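How to Fold Jeans on the Bed So They Stack Flat in a Drawer

By Jae-hoon Jang
Updated Jul 8, 2024

Jeans take up more drawer space than anything else most people own. The denim is thick, the waistband is thicker, and the seams pile on top of each other if you fold carelessly. A stack of four pairs folded in a hurry will lean to one side and stop the drawer from closing.

The method below uses the bed as a folding surface. A table works too, but most tables are too short for a full leg, and the bed is usually a few steps from the dresser. It takes a minute or so per pair once you have done it a few times.

What you need

A made bed
Your clean, dry jeans
A drawer, shelf or bin to put them in
A ruler or tape measure, first time only

Before you start

Make the bed first. It does not need to be perfect, but the top layer should be pulled tight. If you fold on a rumpled comforter, the legs follow the lumps and you end up chasing wrinkles. A quilt is the best top layer I have used for this. It is flatter than a comforter and the denim does not slide on it the way it does on a satin bedspread.

Check that the jeans are fully dry. Feel the waistband and the inside of the front pockets, where the fabric is doubled. If either one is still cool or damp, hang the jeans over a chair for the night. Damp denim folded into a closed drawer will smell by the end of the week.

Empty the pockets. Pull out coins, receipts and tissues, then push the pocket linings back down with your fingers so they lie flat. A bunched lining makes a hard lump in the middle of the fold.

Close the button and the zipper. An open fly lets the waistband spread and you will not get a straight top edge.

Step 1: Shake and lay out

Hold the jeans by the waistband and snap them downward two or three times. This takes out most of the creases from the dryer. Lay them on the bed face up, waistband toward the pillows, legs toward the foot. Smooth each leg from the hip down with the flat of your hand.

Step 2: Fold in half lengthwise

Bring one leg over the other so the back pockets are on the outside. Line up the outer seams first, then the hems. The inner seams will not match exactly, and they do not need to.

You will see a small triangle of fabric sticking out at the crotch. Fold it in toward the legs so that the side becomes one straight line. A lot of people skip this and it is the main cause of a lopsided stack.

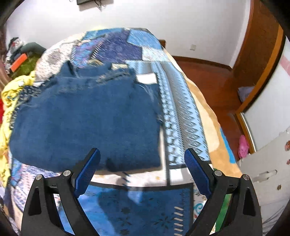 Step 3: Fold up the legs

Take the hems and bring them up toward the waistband, stopping 2 inches short of the top. Do not go all the way. The waistband is already the thickest part, and putting hems on top of it makes a ridge that the next pair will slide off.

Press down with both palms and work from the middle out to the edges. You want to push the air out, but there is no need to lean on it hard.

Step 4: Fold again

For a deep drawer or an open shelf, fold in half once more and stop there. This gives a flat rectangle that stacks well.

For a shallow drawer, fold in thirds. Bring the folded end up one third, then fold again toward the waistband. The finished packet should stand on its long edge without help. If it falls over, it is too loose, so open the last fold and press it again.

Measure the first packet against the drawer. My own drawers are 40 inches wide and hold two rows standing up, with a little room at the end for belts. Once the first pair fits, use it as the pattern for the others.

Jeans with raw or frayed hems

Cutoffs and jeans with frayed edges need a small change. Fold the frayed edge to the inside so the loose threads do not catch on the drawer runners or on the pair underneath. Do not pull at long threads while you fold. Snip them with scissors close to the fray, or they will take more of the weave with them.

Denim shorts need only two folds. Put one leg over the other, tuck in the crotch, then fold the bottom up to just below the waistband. Keep them in their own row. Mixed in with full-length jeans they sink to the bottom and get forgotten.

Stretch denim and heavy denim

Stretch jeans are thin and slippery and tend to come undone. Fold them a little smaller than the rest and put them between two heavier pairs, which will hold them shut.

Heavy, stiff denim does not like to be folded in thirds, especially when new. Fold it in half twice and put it on a shelf. If you only have drawers, lay it flat at the bottom. After several washes it will soften enough to fold like the others.

Using dividers

I tried the Votach fabric bins and the Hulix spring-loaded dividers in the same dresser. The bins were fine for shorts but too narrow for full-length jeans. The dividers held better, though they have to be pushed out firmly against the drawer walls or they creep backward when you open it. A piece of stiff cardboard cut to size does almost the same job.

Common problems

The stack leans. Turn every other pair around so the waistbands alternate left and right.

There is a sharp crease across the knee. The legs were pressed too hard, or the jeans sat under too much weight. Hang them in the bathroom during a shower and smooth the crease by hand.

The drawer will not close. Take out one pair and see if the rest stand up on their own. If they do, the drawer was overfull - move that pair to the closet and hang it by the belt loops from a hook.

Blue marks on lighter clothes. New dark denim gives off dye for the first few washes. Keep it away from white and cream fabric until then, and fold it on a dark blanket or an old sheet if your bedding is pale.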